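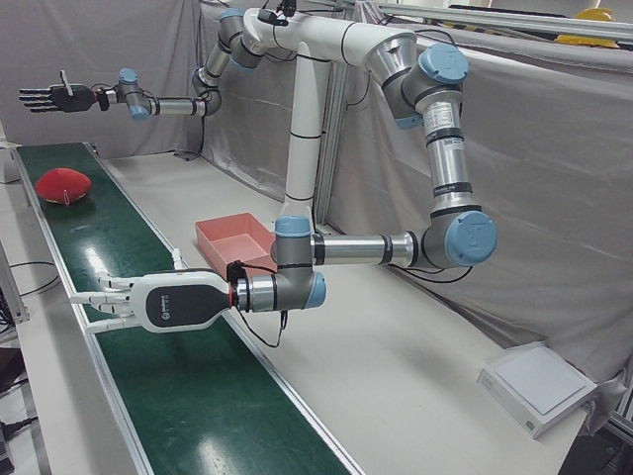 Two-armed robot beside a conveyor belt and a white worktable

Ovex column loudspeaker

The Ovex is a passive column loudspeaker made by Flelach, a manufacturer of audio equipment for halls, places of worship and small theatres. It is intended mainly for speech, though it is also used for light music. The range is sold in two lengths, and both share the same drivers, grille and wall fittings.

Design

A column loudspeaker holds several small drivers stacked one above another in a tall, narrow cabinet. When the drivers play the same signal, their output combines to give a wide spread from side to side and a much narrower one up and down. Less sound reaches the ceiling and floor, so speech stays clearer in rooms with a long echo.

The full-length Ovex has 12 cone drivers in a single line. A separate tweeter is fitted at the centre of the column, with 3 drivers on each side of it wired at full level. The remaining drivers, towards the ends, receive less of the upper range. This method, known as tapering, reduces the unwanted side beams that a plain column produces at higher frequencies.

The short version uses the middle section of the same layout. Its vertical control is weaker in the lower voice range – a limit shared by all short columns – and Flelach recommends it for rooms with low ceilings.

Installation

Both lengths can be connected directly to an amplifier or through an internal transformer for 100-volt line systems. A switch behind the terminal cover selects between the two. The wall bracket tilts downwards in steps up to 13 degrees, and can be locked with a screw once the angle has been set. Columns are normally mounted with the lower end a little above the heads of a seated audience.

The cabinet has little output in the bass. Where music is played regularly, it is usually paired with the Dravent, a subwoofer from the same maker.

History

The first Ovex was developed for the refitting of the Wasilewska concert hall, where the existing ceiling loudspeakers had made announcements hard to follow. It went on general sale the following April. A revised model, announced on 10 February 2022, brought a stiffer grille and replaced the spring terminals with screw connectors. The drivers were left unchanged, and old and new columns can be used together in one system.

See also

Line array
Public address system
Constant-voltage speaker system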